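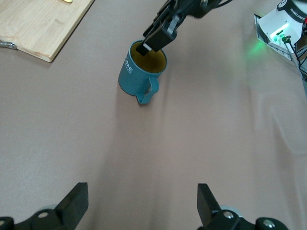 Open Day at Brikgate: The Arms

2 min read

The Tunen group opened its lab on Thursday, July 16, 2020, and 37 people signed up for the afternoon slots. Kirsten Sveinbjörnsson ran the tabletop session and Afshin Soltani took questions at the back. Visitors asked mostly about speed, cost and what happens when an arm drops something.

The mug was the most popular item. One black finger goes down inside the opening and the rest of the gripper stays above and behind the rim. The teal glaze is easy to pick out against the mauve-brown cover.

A second gripper waits wide open at the near side of the table, with a clear stretch of cloth between it and the mug. Kirsten told each group to watch both arms — most people only watched the one that was moving.

The green light is on the front of the white base, next to the cables. The cutting board at the other corner has a small metal clip over its edge.

Elleo, the group's log of practice runs, stood at 1,666 entries that morning. The next open day is planned for April, and sign-up will be through the Pryor building front desk.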